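機械は台所の片付けをどこまで任せられるか
マルギット・マグヌソン氏に聞く

2019年5月13日

家事の自動化は、床掃除を除けばほとんど進んでいない。食器を下げる、包装紙を捨てる、卓上を拭くといった作業は、工場の組立工程より単純に見えるが、製品になった例は少ない。作業データの収集と評価を請け負うDoven社で把持工程を担当するマルギット・マグヌソン氏に、現状を聞いた。

氏はまず、質問の立て方に注文をつけた。「『家事ができるか』では評価のしようがありません。マグカップを持ち上げる、菓子の包みをつまむ、所定の位置に置く。ここまで分解して初めて数字が出ます」

同社の社内評価「Brirkik」では、3月に卓上の片付け動作を1,198回試行した。対象物は15種類で、剛体と柔軟物の2群に分けてある。成功率は群の間で大きく開いた。陶器のカップは形が変わらないため、把持点を一度決めれば繰り返しが利く。包装材はそうはいかない。

「しわの寄った袋は、触れるたびに形が変わります。光沢があると距離の推定も乱れる。人間は指先の感触で補正していますが、2本指の爪にはその情報がほとんど来ません」

そのため、動作の手本は人が取る。作業者が左右の手に1台ずつグリッパを持ち、機械と同じ指の形で物をつかむ。素手の動きを記録しても、指の本数も可動域も異なり、そのままでは移せないという。
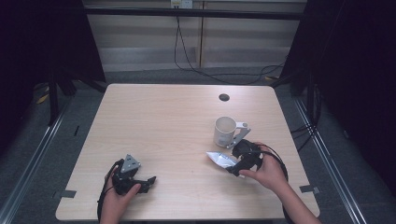
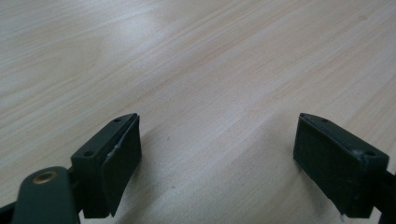

手本を取る作業者には、速さを求めない。「急ぐと手首をひねって帳尻を合わせる癖が出ます。人の手首なら済む動きでも、腕の機構では関節の限界に当たることがある。結局、使えない記録が増えるだけです」

照明と天板の影響も無視できない。木目は画像処理にとって余計な線であり、反射で白く飛んだ部分は模様が消える。背景を無地にすれば認識は楽になるが、氏はその方法に否定的である。「家庭の机は無地ではありません。無地で上げた成功率は、客先で必ず下がります」

店舗の作業についても尋ねた。棚の補充は家庭の片付けより見込みがあるか。氏の答えは条件付きの肯定だった。商品の寸法が登録されており、置き場所も決まっているからだ。一方で袋物の菓子や詰め替え用の洗剤は、柔軟物と同じ問題を抱える。協力先のSakalauskas社の倉庫では、箱物に限って機械に回し、袋物は人が扱う運用を続けている。

「混載の棚を一台で全部やらせたいという相談は多いのですが、断っています。箱だけなら計算が立つ。袋が混ざると、止まったときに人が呼ばれる回数で採算が崩れます」

氏が指標として重く見るのは、成功率より介入の頻度である。家庭ではさらに厳しい。倉庫には復旧を担当する係がいるが、台所にはいない。落としたカップを機械が自分で検知し、動作を止められるかどうかも評価に含めるべきだと氏は言う。現行の制御ソフト「Isach」は、つかみ損ねの検知まではできる。破片の有無を見分ける機能は持っていない。

では、家庭に入る時期はいつか。氏は年数の明言を避けた。「硬くて、形の決まった、割れてもよい物。その範囲であれば今でも片付けられます。包み紙を含めた卓上全体となると、まだ売れる水準ではありません」

次の評価では対象物の種類を増やさず、包装材のつかみ直しだけを扱う予定だという。最初につかめたかどうかに加え、滑ったあと何回目で持ち直したかも記録する。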